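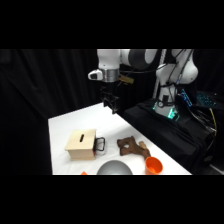 图3 夹爪对比试验的工作台,固定相机视角。图片来源:Pralville项目组

4.2 夹爪与控制器的对比

本节比较两种平行夹爪在同一机械臂上的表现。夹爪A由Stirka提供,行程较大,指面为平面;夹爪B由Guerra提供,指面带浅槽,闭合速度较慢。两者均通过腕部法兰安装,更换夹爪后重新标定工具中心点,机械臂的关节限速与加速度上限保持不变。图3中机械臂停在桌面远端上方,黑色平行夹爪两指朝下张开,未夹持物体。

物体的选择侧重外形差异。带盖的浅色木盒有平整的侧面,盖顶开有窄槽,右侧伸出一个黑色金属丝提手,既可夹盒体,也可夹提手。浮木分枝多,较宽的一端有孔,没有明显的对称轴,抓取姿态需要由点云估计给出。橙色塑料杯杯口朝上,可从杯沿抓取。银灰色的碗为光滑曲面,倒扣时侧向夹持容易滑脱。桌面为白色,后方与左侧挂黑色布帘,用于减少背景对分割的干扰。

控制器有两种设置。第一种为位置控制,夹爪按预设开口闭合,到位后立即提升。第二种为Mitex力控模块,指端接触后转入恒力保持,再执行提升。两种设置使用相同的抓取候选生成程序和相同的相机外参。每次试验开始前,操作人员按随机表摆放物体,机械臂回到初始位姿,相机采集一帧后开始规划。提升后在空中保持12秒,物体未脱落记为成功;规划失败单独记录,不计入抓取失败。

全部试验从10月开始,共执行2139次抓取,其中夹爪A为1084次,夹爪B为1055次。次数不等的原因是夹爪B有一批记录缺少力信号,整批剔除后没有补做。数据于12/28/20冻结,此后只修正了标注错误。

木盒的结果与夹爪关系不大,失败多出现在以提手为目标的候选上。金属丝较细,深度图中常有缺失,估计出的提手位置偏向盒体一侧,手指下降时会碰到盒盖边缘。把该类候选的下降高度提高12毫米后,碰撞减少,但夹爪A仍有夹空的情况。

浮木对夹爪差异最敏感。夹爪B的浅槽能卡住较细的枝段,提升时转动较小;夹爪A接触面平,物体常绕两指连线转动,一部分在保持阶段脱落。改用力控后夹爪A有所改善,夹爪B变化不明显。杯子在位置控制下有时被夹至变形,力控下未再出现。碗的失败在两种夹爪上都较多,主要与曲面上接触点的选择有关,仅更换控制器不能解决。

固定相机的遮挡也影响了部分结果。机械臂伸到桌面中部时,上臂与腕部会挡住远端物体,闭合过程只能依靠夹爪编码器判断。我们试过在腕部加装第二台相机,但其线缆在大角度旋转时受到拉扯,标定随之漂移,因此本节数据只使用固定相机。腕部相机的标定方法见4.3节。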